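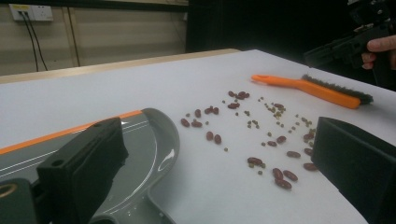 Lariro Hand-Held Gripper Pair

Product page, updated 2019-04-04

Price: £2,290 per pair
Spare finger set: £135
Carry case: £100

The Lariro pair is our favourite way to get started with teaching robots by hand, and we've been using a set ourselves for months! You hold one gripper in each hand, do the job as you'd like the robot to do it, and the camera on each tool records the lot. No arm to bolt down, no safety fence – just a table and a power socket for charging.

What to budget for

Most buyers plan for the grippers and forget the props. Sweeping up beans with a brush and dustpan is a lovely first task, and everything for it comes from a hardware shop and a supermarket. Put aside about £300 a year for props and worn fingers if you record most days. Pierina Bellini at our Virnidstead workshop suggests buying a second finger set with the first order, as the pads do wear on gritty jobs.

In the box

Two grippers with fingers fitted
Two chargers and leads
Wrist straps
Printed setup guide

Small beans or big ones?

Mix them. Kidney beans are easy to follow in the recordings, while mung beans roll into every gap and make the sweeping properly tricky – great fun to work on. A pale table top helps both show up.

Delivery

Orders placed now go out in June. For school and college orders, ask for Karim Jaber, who can split the invoice over two budget years.

Also in this range: Asport table clamp, Atallah charging dock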